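Wie kommt der Zucker aus der Rübe?

Habt ihr schon einmal im Herbst an einem Feldrand gestanden und dort einen riesigen Berg aus hellbraunen, erdigen Knollen gesehen, höher als ein Erwachsener und so lang wie eine ganze Häuserreihe? Dann habt ihr einen Berg Zucker gesehen, auch wenn er gar nicht danach aussah! In diesen Knollen, den Zuckerrüben, steckt nämlich der Zucker, der später in Marmelade, Kuchen und Bonbons landet.

Die Rübe macht ihren Zucker selbst. Sie braucht dafür Sonnenlicht, Wasser und Luft, und die Arbeit erledigen ihre großen grünen Blätter. Von dort wandert der süße Saft nach unten in die dicke Wurzel und wird aufgehoben — ein Vorrat für das nächste Jahr, in dem die Pflanze eigentlich blühen möchte. Bloß kommen ihr die Bauern meistens zuvor.

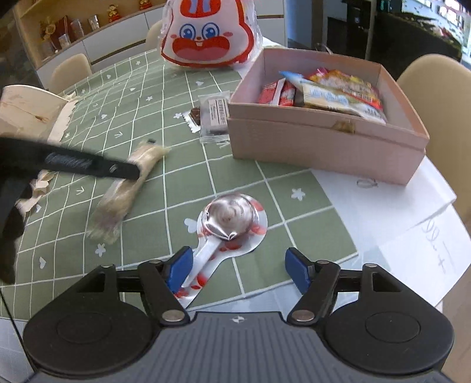
Warum schmeckt Zucker aus Rüben genauso wie Zucker aus Zuckerrohr?

Beide Pflanzen bilden genau denselben Stoff. Er heißt Saccharose, und wenn er ganz sauber ist, kann man ihm nicht mehr anschmecken, woher er stammt.

Nun aber in die Fabrik! Wir nehmen die in Rammont, denn dort kommen an einem Herbsttag 116 Lastwagen an, und das Gerumpel hört man bis ins Dorf. Zuerst werden die Rüben gründlich gewaschen, denn an ihnen kleben Erde, Steinchen und manchmal auch noch Blätter. Danach schneidet eine Maschine sie in dünne Streifen, die ein bisschen an Pommes erinnern und die man Schnitzel nennt (mit dem Schnitzel vom Mittagstisch haben sie nichts zu tun).

Die Schnitzel kommen in heißes Wasser, und der Zucker löst sich heraus, so ähnlich wie die Farbe aus einem Teebeutel. Der Saft ist jetzt grau und trüb. Mit Kalk wird er gereinigt und dann so lange eingekocht, bis ein dicker, goldbrauner Sirup übrig bleibt. Darin wachsen die Zuckerkristalle, erst winzig klein und dann immer größer. Zum Schluss wird alles in einer Trommel geschleudert, fast wie Wäsche, und der Sirup fliegt nach außen weg. Die Kristalle bleiben zurück und sind weiß, ganz ohne Farbe.

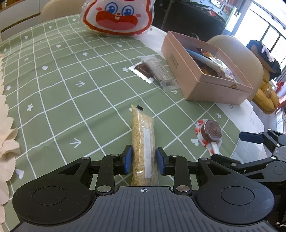
Gelblich und grob: Krümel in einer durchsichtigen Tüte.

Und was wird aus den ausgelaugten Schnitzeln? Die fressen Kühe sehr gern, und auch der übrige Sirup, die Melasse, wird noch gebraucht, zum Beispiel für Hefe.

Wenn ihr Kristalle selbst wachsen sehen möchtet, lasst euch von einem Erwachsenen viel Zucker in heißem Wasser auflösen, hängt einen Wollfaden hinein und stellt das Glas an einen ruhigen Platz. Nach 5 Tagen könnt ihr zum ersten Mal nachschauen — aber bitte nicht wackeln!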